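By eleven at night I had decided the room at Boyer Street was mine whether I liked it or not. I'd paid Kirent 2,665 up front, which was most of what I had, and for that I got a bed, some white walls and a key that only worked if you leaned on the door. (The key! I'll come back to the key. No, I won't, it makes me too mad.)

The red writing on the wall bothered me first. Two little arrows pointing away from each other, and between them the numbers one, two and three, like whoever lived there before me had started measuring for a shelf and wandered off to have lunch. I lay there the first night and made up whole lives for that person. A carpenter. A retired carpenter. A kid whose dad was a carpenter.

Then there was the blue cloth. I found it on the first evening and decided, for reasons I can't defend, that it wasn't mine to throw out. So I folded it. The next evening I came back from my shift at Nistix, which is 20 minutes on the bus if the bus is feeling friendly, and I folded it again, smaller. I'm not a folder! My mother would laugh herself sick. But a cream sheet shows everything, and one blue thing on it looks like somebody just left.
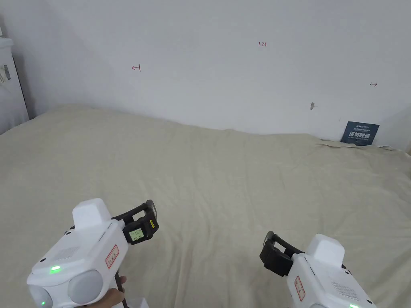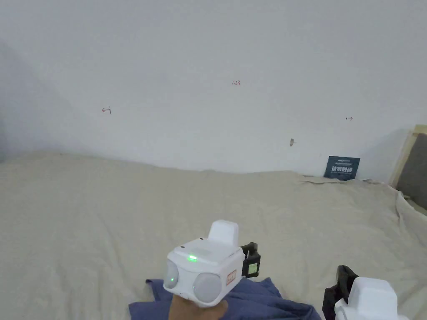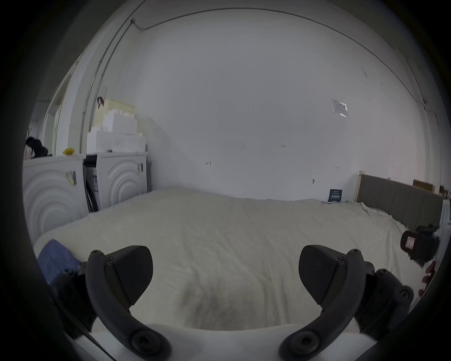
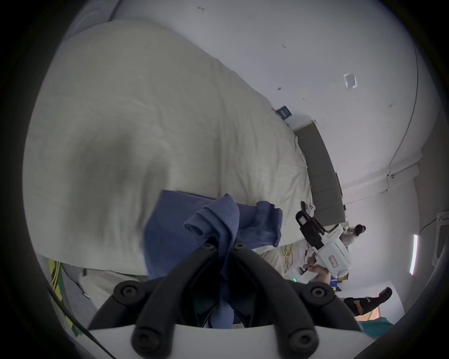 My sister, over the phone, wanted to know why I didn't just put the cloth in the wash and pull the sheet tight like a grown-up. She said you start at the wall side, always the wall side, and you smooth toward yourself, and you don't stop in the middle to think about carpenters.

So I did it her way. I climbed up on the bed in my socks and went along the wall with the flat of my hand, and a ridge came up behind me every single time, as if the sheet had opinions. I moved the little dark blue card and put it back. I moved it again. I smoothed one corner and the opposite one puffed up, and I said a word my sister pretended not to hear.

"Wall side," she said.

"I'm on the wall side!"

"Then what's that noise?"

It was me, sliding off the other side with a fistful of cream sheet. She stayed on the line while I started over, and she told me about the apartment she had in Pindano, where the bed folded down out of a closet and you had to make it with one knee holding the door. She'd lived there 11 months. I never visited, and I'd told her it was the train fare.

I folded the blue cloth one more time while she talked. In half, then in half again, and then I asked her what color the closet was.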